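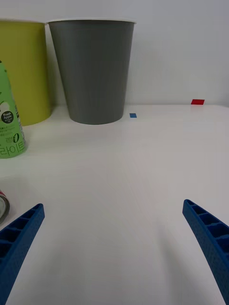

White table, plain wall, two blue gripper fingers.

Calloway Hardware Users' Group
Minutes, 20/04/2018

Chair: Hollis Quintanilla. Apologies from the Nukholm contingent, who sent them as a spreadsheet.

1. Previous minutes. Approved by those who had read them, and by the others.

2. Backup drives. The Nanitz unit has been on loan to members for a month. Copying the group archive took over 60 minutes, against 100 for the old Skaltdale. Quintanilla called this progress. It was pointed out that the Skaltdale was plugged into the slow port the whole time. Test to be repeated with the right port and less conviction.

3. Purchase. Quote received for two Nanitz drives at $230 the pair. Funds stand at $301. Motion to buy carried after a long discussion of whether we need two. A backup of the backup was felt to be in keeping with the character of the group.

4. Router. Still restarts during meetings. Did so during this item.

5. Any other business. Request for a session on memory upgrades. Put down for July. The member who asked was thanked and then assigned to give it.

Action: Quintanilla to order the drives and find the missing cable.

Meeting closed when the projector did.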